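Kapitel 7
Einrichten und Instandhalten einer Greifhand am Empfangsplatz

7.1 Ausgangslage

In den bisherigen Kapiteln wurden Greifer behandelt, die Werkstücke immer gleicher Form aufnehmen. Ab hier geht es um eine mehrfingrige Hand, die an einem Tresen flache Gegenstände übergibt. Als durchgehendes Beispiel dient der Empfangsplatz im Schulungszentrum Arnitz. Er besteht aus einem Arm mit Greifhand, einem Tresen mit Kartenfächern und einem Rechner, auf dem die Bediensoftware Tollora läuft. Die Wartung liegt bei der Firma Gashi.

Flache Teile sind für eine Fingerhand schwieriger als dicke. Eine Schlüsselkarte bietet den Fingerkuppen kaum Kante, und schon eine geringe Abweichung in der Stellung des Daumens führt dazu, dass sie sich beim Anheben dreht. Die Karte wird deshalb im Pinzettengriff gehalten: Der Daumen stützt von unten, die Finger greifen über die Oberkante.
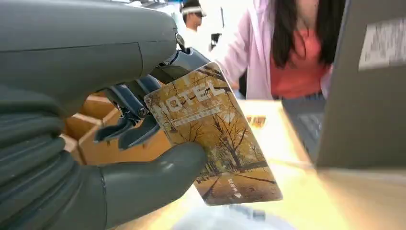
Abb. 7.1 Pinzettengriff an einer Hotelkarte. Der Daumen liegt nahe der linken Kartenkante an.

Beim Einlernen dieses Griffs wird zuerst der Daumen gestellt, danach werden die Finger zugefahren. In umgekehrter Reihenfolge schieben die Finger die Karte vom Daumen weg. Die Schließkraft wird in Tollora als Prozentwert eingegeben. Für Karten beginnt man mit 50 und erhöht nur, wenn die Karte beim Schwenken des Arms rutscht. Der Wert 100 ist für Prüfläufe ohne Gegenstand vorgesehen und darf im Betrieb mit Personen am Tresen nicht verwendet werden.

Der Aufdruck der Karte ist für den Griff ohne Bedeutung, die Oberfläche dagegen nicht. Glänzend beschichtete Karten rutschen leichter als matte. Wird die Kartensorte gewechselt, ist der Griff neu zu prüfen.

7.2 Sichtprüfung der Hand

Die Sichtprüfung wird bei stillgesetztem Arm durchgeführt. Vor dem ersten Handgriff ist der Not-Halt zu betätigen und der Schlüssel abzuziehen. Die Hand soll so stehen, dass die Finger frei liegen und nichts berühren.

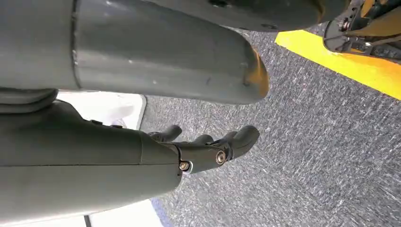

Abb. 7.2 Greifhand am Unterarm, Ansicht für die Sichtprüfung.
Ausbilderin für Mechatronik, Schulungszentrum Arnitz

Geprüft wird vom Unterarm zu den Fingerspitzen. Am Übergang zwischen Unterarm und Hand sitzt eine Schraube, eine weitere weiter vorn an einem Knöchelgelenk. Beide werden auf festen Sitz kontrolliert. Lässt sich ein Kopf von Hand bewegen, wird die Schraube herausgedreht, das Gewinde gereinigt und mit neuer Schraubensicherung versehen. Einfaches Nachziehen genügt nicht – die alte Sicherung ist dann bereits gebrochen.

Kratzer und helle Punkte auf den Armschalen sind im Prüfblatt zu vermerken, aber kein Grund zum Tausch. Anders ist es bei Rissen entlang einer Trennfuge. In diesem Fall bleibt die Anlage außer Betrieb, bis die Schale ersetzt ist.

Zum Schluss wird jedes Fingerglied einzeln bewegt. Es muss ohne Ruck laufen und darf seitlich kein fühlbares Spiel haben. Schwergängige Gelenke werden mit dem Pflegeöl Grulo behandelt, höchstens 2 Tropfen je Gelenk. Überschüssiges Öl gelangt sonst auf die Fingerkuppen und von dort auf die Karten.

Die Einträge im Prüfblatt folgen der Nummerierung in Tabelle 11 im Anhang. Abschnitt 7.3 behandelt den Tausch eines Fingers und das anschließende Nullsetzen der Gelenke.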